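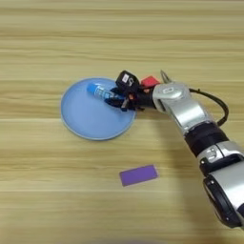 A small blue bottle on a light blue plate, on a wooden tabletop.

Lenihan Asks Whether the Table Needs Another Organizer

Tableware maker's September release is a plain plate, with a short list of things it will not do

Lenihan today announced Skusby, a shallow round plate meant for the small items that collect on kitchen and dining tables. The company is making few promises about it.

Skusby has no compartments, no lid, no hooks and no app. It will not clear a table by itself, and Lenihan has asked its retailers to stop using the phrase "clutter solution" in their listings.

"Most of what gets sold as tidying is more stuff to tidy," said Philomena Nic Aodha, who leads product development at Lenihan. "I have bought the trays with the little dividers. Within a month there is a dead battery in every section and the keys are back on the table. So I was not in a hurry to make another one."

The plate came out of a home trial run for Lenihan by Culisura, a household research firm. Culisura asked 148 households to pick one spot on the table they used most and keep loose small things there: bottles, pens, medicine, mail keys, whatever was lying around. Half were given a divided organizer from a previous Lenihan line. The other half got a plain plate.

After 10 weeks, 34 of the households were still using the spot they had picked. Lenihan does not consider that a great result and is publishing it anyway. The split between plate and organizer was close enough that Culisura advised against claiming a winner, and the company has followed that advice.

"People wanted us to say the plate won," said Eoin Scanlon, who ran the trial for Culisura. "It didn't win. It did about as well as something that costs more and takes up more room. Whether that is worth a press release is a question for Lenihan."

Nic Aodha said the finding was enough to drop the divided organizer from the fall range. A plate can go back in the cupboard or hold toast when the experiment fails, she said — and for most homes in the trial, it did fail.

Several households told Culisura that the plate worked for a single item they reached for every day and stopped working once it held more. The printed card packed with Skusby repeats this in two sentences and offers no further system. An earlier draft of the card included a morning routine. It was cut after staff at Lenihan admitted that none of them would follow it.

The company is also making no claim that a tidy table improves sleep, focus or mood. It looked for support for those lines when writing the packaging and was not persuaded by what it found.

Skusby goes on sale in September through Lunik stores and will be sold singly or in sets of 2. Lenihan suggests that shoppers who already own a spare plate try that first.

About Lenihan
Lenihan makes plates, bowls and serving pieces for everyday use.

Press contact
Philomena Nic Aodha, Lenihan product office. Trial summary available on request from Eoin Scanlon at Culisura.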